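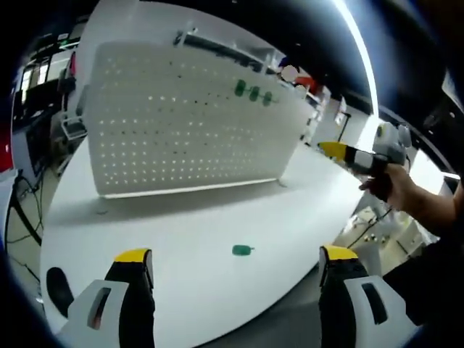

4. Putting things back: habits of return in shared sewing rooms

4.1 What we mean by a place for something

When we began reading through the diaries, we expected to learn mostly about sewing, and we did learn a good deal about it (more about the fitting of sleeves than either of us had ever hoped to know). What we had not quite prepared for was how much of the writing would concern the ten minutes at the end of an evening, when the machines are covered, the iron is cooling and a whole roomful of people, most of them rather tired, must decide where everything goes. Of the 228 diary entries collected from the two rooms, at Clarnau and at Gornesska, a very large share touch on this closing stretch in one way or another, and many of the longest and most heartfelt entries are about little else.

It may help to say a word about how the diarists used the word "place", which they did constantly and, as far as we can tell, quite happily in several senses at once. There is the place where a thing is supposed to live, which is usually written on a label or understood by anyone who has been coming for a season or more. There is the place where it was last seen. And then there is what one diarist at Clarnau called its "real place", by which she meant the spot to which the thing drifts whatever the label says. The pinking shears at Clarnau have a labelled drawer and a real place, and the real place is the windowsill beside the kettle. Members go to the windowsill first. New members, who go to the drawer, are told kindly that they will learn.

We have kept these three senses apart in the analysis, using "assigned place", "last place" and "settled place", though we would ask the reader to bear in mind that the distinction is ours and that the diarists themselves slid from one to another within a single sentence without the slightest confusion.

4.2 Open and closed storage

Both rooms have a mixture of open and closed storage. At Gornesska nearly everything is in lidded boxes, for the good reason that the room is used by a dance class in the mornings and must be cleared completely. At Clarnau the cupboards were already full when the sewing group moved in, so that most of the smaller tools ended up on shelves, hooks and ledges in plain view.

The older writing on household order tends to favour closed storage on grounds of dust and appearance, and there is something to be said for that, as anyone who has picked lint out of a bobbin case will agree. The diaries lean the other way. Entries complaining that a thing could not be found come far more often from Gornesska, where the thing was generally in its box all along, under a lid, with another box on top of it. Entries complaining of mess come far more often from Clarnau. We do not think that either room has got it wrong. Each has chosen which annoyance it would prefer to live with, or has had the choice made for it by the building.

Perforated boards occupy an interesting middle position, and were brought up by members of both groups as something they would like to try. A board of this kind (Figure 2) offers a great many possible places and commits to hardly any of them. Three green pegs towards one corner leave the other holes as open questions, and the pegs themselves can be pulled out and moved by anybody who feels strongly enough. Several diarists liked the thought of this very much. Others were wary, and one of the most experienced members at Gornesska wrote, at some length and with feeling, that a place which can be moved by anyone will be moved by everyone, usually on the evening before she needs the tape measure. We return to this worry in Section 4.4.

Figure 2. White pegboard upright on a tabletop, with three green pegs at the upper right.

4.3 Who puts things back

Across both groups there were 24 diarists, and it would be pleasant to report that the work of tidying fell evenly among them. It did not, and we doubt that many readers who have shared a kitchen will be astonished. What interested us more was the manner in which the unevenness was written about. Members who did a great deal of the putting back seldom described it as tidying. They wrote of "having a last look round" or "just seeing to the threads", phrases that make the work sound like a short stroll. Members who did little of it were often the warmest in their praise of how nicely the room was kept, and wrote as though the room had a gift for keeping itself.

There was one clear exception. In April the Clarnau group lent its room to a visiting quilting circle from the Kennedy hall, whose members brought their own firm custom: whoever takes a thing out returns it, at once, before taking out another. For the weeks of the visit the Clarnau diaries are full of admiration and mild exhaustion. Things were where the labels said. The pinking shears were in the drawer, and several members could not find them there. Once the visitors had gone home the shears were back on the windowsill within a fortnight, and the entries recording their return are, we think it fair to say, affectionate.

The Gornesska group meanwhile had tried a printed inventory, known after the pattern company that supplied the blank sheets as "the Zorkadis list". Each box had a sheet inside the lid and each item a line on the sheet. The list was kept up faithfully through the winter and then rather less so. Diarists went on mentioning it with respect long after they had stopped ticking it, and two of them suggested that its chief use had come from the writing of it, for in making the sheets the members had been obliged to go through every box together and agree on the names of things. Until that evening half the group had called the seam ripper an unpicker, and had been looking for it under U.

4.4 Agreement and drift

If there is a common thread in all this, it is that a settled place seems to rest on repeated use far more than on any decision. Labels helped new members for a few weeks and were afterwards read by hardly anyone. The list helped while it was being made. A movable fitting might well behave in the same fashion, with a lively early period of shifting about followed by a long quiet one in which the pegs stay put out of habit, but neither room owned such a board during the study and we should be careful not to claim more than the diaries can bear. The worry about the tape measure may be perfectly well founded.

We would also add a caution about the diaries as evidence. People write when something has gone missing. An evening on which every bobbin went quietly back into its tin leaves very little behind it on the page, and a reader working only from the entries might picture both rooms as far more muddled than we found them on our visits. The next section therefore sets the diaries beside our own notes, beginning with the button tins.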